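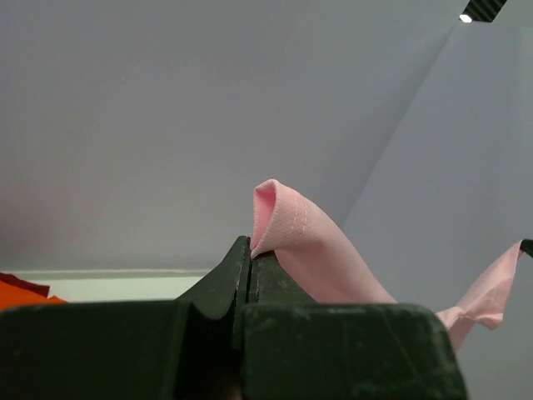 # Gripper won't hold thin fabric by the hem, keeps sliding out of the fingers

**Posted by benchrow_915, 11/06/2024**

I'm putting together a two-arm folding setup in a shared workshop. Both arms are secondhand, the controller is a Selero board, and the gripper bodies are printed from the Terkarico files with no changes except the mounting holes.

Towels and thick shirts are fine. My trouble is thin garments like the pink one. I can get a pinch on the folded edge near the double stitching, and it holds while nothing moves. When I pull the fabric tight between the two sides it creeps out of the fingertips, and then the hem rolls over on itself and the next fold goes wrong.

The grip value is set at 3000, where it has been since May. I tried 3386 and the servo got hot enough that I stopped. The finger faces are bare plastic with no pads. Do I need more force, or a different fingertip? I would like to keep the finger shape – it gets under an edge on the table very well and I don't want to lose that.

---

**slowfeed**

Don't raise the force any more. Thin cloth slides on smooth plastic almost no matter how hard you squeeze, and you'll cook the servo first.

Put something soft on the inner faces. I use silicone sheet cut to the shape of the tip and stuck on with contact cement. Scuff the plastic with sandpaper and wipe it with alcohol before gluing or the pad will peel. Keep the pad short. If it runs all the way down the finger, the bottom touches first and the tips stay open a hair, and you're back where you started. Re-zero the closed position afterward, then bring the grip value down until it slips and go up a little from there.

You can also change where you grab. A hem with two rows of stitching is thicker than the cloth next to it. If you close just inside the stitching, the seam acts as a stop when you pull. On the edge itself there is nothing behind the fingers.

Also check how you pull. Mine were both moving outward at full speed, and the slip stopped when I had one arm hold still and the other move slowly.

---

**Kaczmarczyk_Tools**

We sell fingertips for this.

---

**dovetail_dan_2**

Agree on the pads. I used the rubber off a bike inner tube, which grips well but leaves black marks on light fabric, so for pink I'd go with silicone.

If your controller firmware is the older Trulora fork, the grip value is a position and not a force, so 3000 on a thin hem and 3000 on a towel are very different squeezes. Look for a current limit in the settings and use that.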